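Basket sorting comes to Trujillo food pantry

12 comments | 48 shares

The food pantry in Trujillo will change how it hands out groceries starting in February. Households will no longer get a packed box at the door. They will walk along a row of tables and pick what they want, with fresh produce at the start of the line and canned goods at the end.

The pantry has run on packed boxes since it opened in the old Dretance shoe store on the main street. It serves 200 households a week, and most of them pick up on Saturday. Staff said too much of what went into the boxes came back or was left on the bench outside. Bananas and dried beans were the two items most often returned.

Under the new plan each kind of food gets its own basket and its own label. A family can take fruit and skip the beans, or the other way around. There is still a limit per household, set by the number of people at the address. 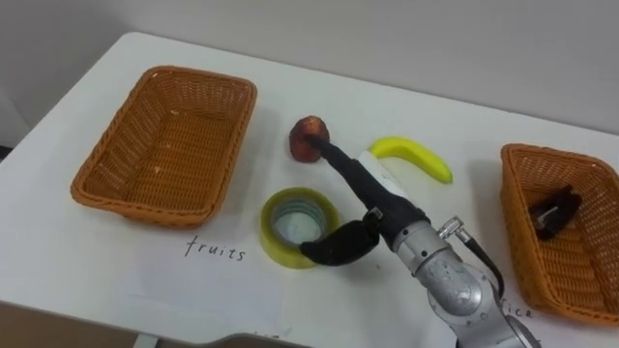
Where the money comes from

The switch is paid for by a $2000 grant from Uvora, the regional grocery chain, and $1000 raised at the fall book sale. Most of it will go to tables, shelving and a second refrigerator. The rest is set aside for produce in the weeks when donations are low.

Uvora will also send over day-old bread and fruit from its Trujillo store four mornings a week. Until now the store sent a single delivery on Friday, and the pantry had trouble keeping soft fruit in good shape through the weekend.

Cleludeo, the county's ride service for seniors, will add a stop at the pantry door. Riders can bring two bags on board at no extra charge. The stop is on the existing Tuesday and Saturday routes, so there is no need to book a special trip.

Labels kept simple

The pantry asked households last year what would make the line easier to use. It got 150 forms back. The most common request was for plain labels – one word, easy to read, no product codes. Several people also asked for low baskets that can be reached from a wheelchair, and for fruits and vegetables to be kept apart.

Those requests were followed. Baskets will sit directly on the tables with no risers, and there will be space for a wheelchair or a stroller along the full length of the line. Labels in Spanish will be added before opening day.

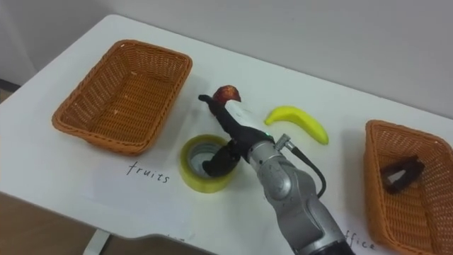
Hours and sign-up

The pantry will be open from 9 a.m. to 1 p.m. on Saturday and from 4 p.m. to 7 p.m. on Tuesday. Households already on the list do not need to sign up again. New households should bring something that shows a Trujillo address, such as a utility bill or a school letter. Proof of income is not required.

Packed boxes will still be available for people who cannot come in or who would find the line hard to manage – call the pantry by noon the day before pickup. Donations of fresh produce are accepted at the side door during open hours. The pantry cannot take home-canned food or opened packages.

48 shares | 12 comments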